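Teaching a Two-Arm Setup by Hand: Your First Plate Task

So you have your arms bolted down, the software talks to them, and you want the robot to do something with a plate and a door. Great! This is my favorite part of the whole hobby, and you don't need to write a line of motion code to get through it. You grab a leader arm, you do the job, the follower arm copies you, and everything gets saved. Do that enough times and you have something a model can learn from.

I'm using the Bumitz recorder throughout, with a pair of leader arms from Grimico. If yours are different, the menus won't match but the steps will. I assume you've already done the joint calibration and can move both followers without drama.

Before you start

You need a table that doesn't wobble, one fixed camera that sees the whole work area, and a handful of things for the robot to work with. Pick things with real handles. Bar handles are wonderful for two-fingered grippers, and little round knobs are miserable, so save those for later. For a first task I like a plate, a drawer and a small door, all within reach of at least one arm.

Check your free disk space too. My last full set came to 1,000 episodes, and I ran out of room well before the end and had to stop and shuffle files between drives at one in the morning. Learn from me.

Step 1. Lay out the table

Put the big things down first, then leave a generous open patch in the middle. You'll want it! The gripper has to turn, back off, come in from another side, and every one of those moves takes more room than you'd guess from watching your own hand do it. Keep the plate on the side away from the furniture so the arm can approach it without reaching over anything tall.

Turn the handles toward the open patch. I once spent an entire February weekend with a drawer that opened toward the wall side, wondering why my demos were so slow.
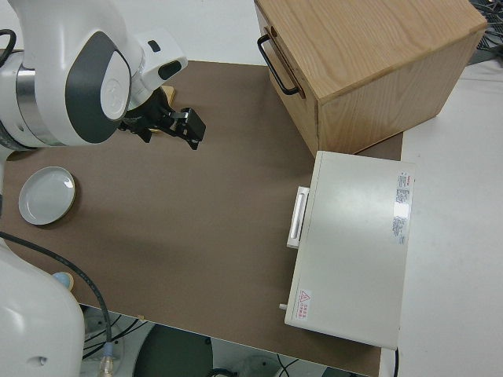 The work area from the fixed camera, with the plate at left and the wooden box and white appliance at right.

When the layout feels good, mark the corners of the heavy items with thin tape. Leave the plate unmarked. You want the plate to move a bit between episodes so the model learns to look for it, and if you have a taped circle you'll keep putting it back on the circle. (I know I do.)

Now run each follower slowly through its reach with the gripper closed. Watch the wrist as much as the fingers. The wrist is wider than you think and it loves to bump the top edge of a box.

Step 2. Sort out the cables

Arm cables need slack, but slack that hangs over the plate will find its way into a finger sooner or later. Route yours along the table edge wherever you can and leave a loop near the shoulder so the arm can swing. Then move the arm to its farthest point in every direction and look at the cable each time. If anything goes tight, fix it now.

Step 3. Write the task as one sentence

Bumitz asks for a task sentence before it lets you record. Keep it plain: "Pick up the plate and set it in front of the door." Decide what counts as done, and write that down as well. Is the gripper open at the end? Is the arm back home? My rule is that the episode ends with the fingers open and the arm parked, every time.

Starting with the door and the plate together is tempting. Do the plate alone first, then the door alone, then join them up.

Step 4. Practice without recording

Spend a good twenty minutes just driving. Squeeze the leader gently and watch how the follower's fingers close. Try the plate rim from a few angles. A shallow rim gives you very little to hold, so come in low, tilt the fingers a touch, and close slowly. If it slips, back off, breathe, try again. You'll feel the moment it clicks and it's such a good feeling!

For bar handles, get both fingers around the bar before you pull. Pull straight along the way the door or drawer wants to go. Most jerky demos come from pulling at a slant and then fighting it.

Step 5. Record

Arm home, plate down, hit record, go. Aim for smooth over fast. When the arm is parked, hit stop and label the take right away, keep or toss.

Small fumbles are fine to keep if you recover from them. A missed first grab followed by a clean second one shows the model how to recover. Toss anything where you bumped the furniture out of its tape marks, and toss anything where your hand got into the camera view.

Take a break every 43 episodes or so. OK, that's an oddly exact number, it's just how many fit in one Cloralon storage block on my machine, and the pause while it writes is a nice excuse to stretch your shoulders.

Step 6. Look at what you got

Play back three episodes from the start of the session and three from the end. Side by side if you can. Are you taking the same general path? Did you get lazy and stop moving the plate around? I always do. The Bangera viewer draws the gripper path over the camera view, and a session full of identical lines means you should go back and vary things.

Also check the frame counts. One of my takes had 2,924 frames when its neighbors were far shorter, and I'd simply forgotten to press stop while I looked for my coffee. Trim those or drop them.

If the follower lags

Close everything else on the computer first. Then check the leader's USB port, and plug it straight into the machine if it's on a hub. If there's still a delay you can feel, lower the camera resolution one notch before touching any of the arm settings.

If the grip keeps slipping

Wipe the fingertips with a dry cloth. Then look at the closing limit in the gripper tab, which on a fresh install is set quite soft. Raise it one step at a time and test on the plate after each change.

Once the plate task plays back cleanly, move on to the door with a new task sentence and a new folder. Same table, same tape marks, same home position.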